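Rukness Knitted Work Gloves

Product details

The Rukness is a light knitted glove for packing, garden work and other dry jobs. It is made for people who wear gloves for many hours and do not want to feel them all the time. The knit is close at the fingertips and a little more open on the back of the hand, so the skin can breathe.

We sell it in 3 sizes. If you are between two sizes, please take the smaller one – the knit gives a little after the first days.

Colours: grey, salmon pink
Cuff: elastic, 9 cm
Pack: single pair, or trade carton of 600 pairs

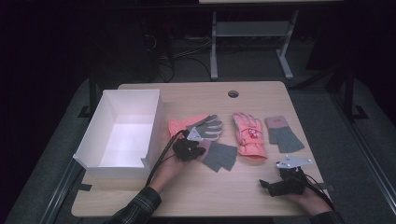
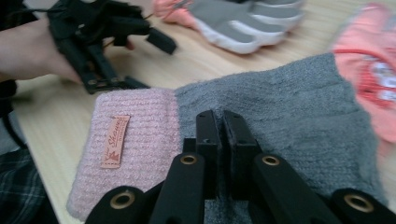

Washing and care

Wash at 30 degrees with similar colours. Do not use softener and do not put the gloves in the dryer. Dry them flat, away from the radiator. Small holes can be repaired with normal wool thread.

Not suitable for

Hot pans, chemicals, wet concrete or work with blades. For these jobs please look at our Trekness range, which has a coated palm.

Delivery and orders

Single pairs are sent from our Veltley shop within two working days. Trade cartons come from the store in Lougher and need a week longer. For orders above 1,000 pairs, please write to Kristýna Matoušek before you pay, and she will prepare a price for you. The next colour, dark green, is planned for October.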